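**Tenants' group questions Lomasach repaint claims**

2018-07-05 – Laner Tenants' Group has doubts about Lomasach's promise that brighter colours will fill its 60 unlet offices in Utine. The firm wants to spend the money set aside in April for heating.
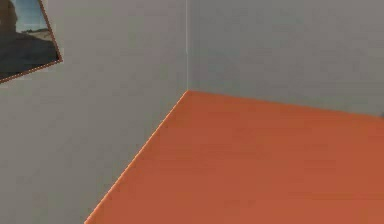

*Orange surface against plain grey walls, computer render.*

"We asked for evidence and got a colour chart," said Athina Liapis, who chairs the group. "Our members want warm rooms."

Contact: Fikri Tuhumury, Laner Tenants' Group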